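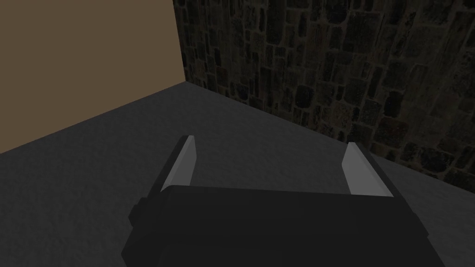

Property Room Inventory: Change to Sampling Method

Sep 5, 2018

The Nirnavville Police Department will use a new sampling method for its next property room inventory, which begins in October. Under the old method, inspectors drew 60 items from the shelf list and traced each one to its location. Items in temporary lockers were left out of the draw.

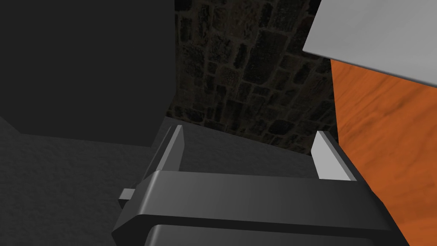 Simulated gripper, jaws open.

The new draw covers all 3000 open entries, including temporary lockers and the off-site unit on Paterson Road. Inspectors will trace items in both directions: from the record to the shelf, and from the shelf back to the record. Cash, firearms and narcotics are pulled as separate groups and checked in full. 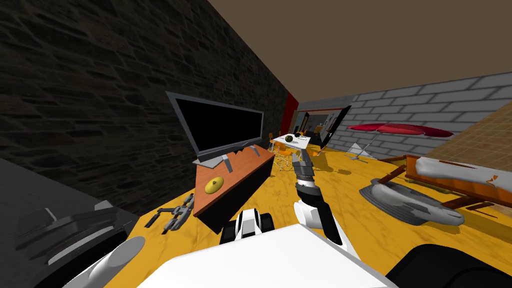

Each mismatch is logged as a location error, a label error or a missing item. Location and label errors must be corrected within 5 business days. Missing items go to Internal Affairs on the day they are found.

Draten will supply the barcode readers. Records staff at the Brarnilel substation should close out any pending transfers before the draw is made.

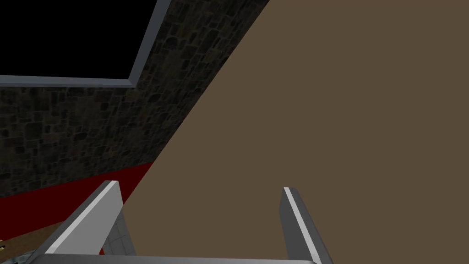
Transfers still open at that point will be counted at the sending location. The written procedure is in section 4 of the property manual.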